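The slow death of the proper breakfast

Seven minutes. Thats what the average morning in our house allows for eating, and I've timed it. Kettle on, something in the hand, out of the door. My grandmother would have been ashamed. She laid the table the night before – cups upside down on their saucers, marmalade with its own spoon – and everyone sat.

So when did we stop sitting? Depends who you ask. In Jellmont, where I grew up, people blame the early train. The old mill ran its shift from 8 and the whole street ate together before it, porridge mostly, bacon if there was money. Then the mill shut, the jobs moved down the line, and breakfast became a thing you carried. Pirkis, the baker's on the corner, sold loaves and not much else for years. Now it's pastries in paper bags, gone before the station bridge.

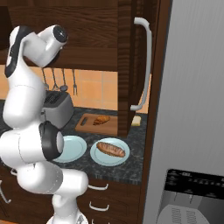
A croissant on the board, toaster close by: the weekday standard.

Not that I'm against a croissant. Butter, flakes down your front, lovely. But it's a treat pretending to be a meal, and by eleven you're hungry again and cross with everyone. Porridge never did that to me. Nor did eggs.

I tried an experiment last November. One month, sitting down, every morning. No phone. Up earlier, which was horrible. The first week I mostly stared at the wall and chewed. Second week, conversation of a sort. By the third we were argueing about the crossword and I'd have been sorry to stop.
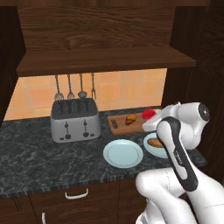
Fine if you've got the time, was the verdict from one reader in Drernum when I wrote a few lines on this in the spring. She starts work at five, eats at her break, and reckons the sit-down breakfast always depended on a woman getting up first to cook it. Her mother did it for 32 years and never once had hers hot.

Fair point. Took me a while to answer it. My grandmother ate standing at the stove, now I think of it, and I'd left that bit out of the memory.
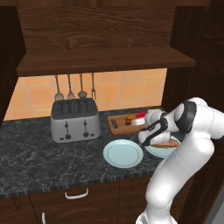

Sunday is a different animal, or was. Weekend breakfast used to mean the full works and a queue for the bathroom. At Kokkinos, the café by the bus depot, they still do it – eggs, beans, fried bread, tea you could stand on. At home you need very little. A whisk like the one hanging under the shelf, for the eggs. A pan. Bread, and somebody else to butter it while you cook. Take turns. One cooks this week, the other next, and whoever's cooking gets the first plate, hot, sitting down.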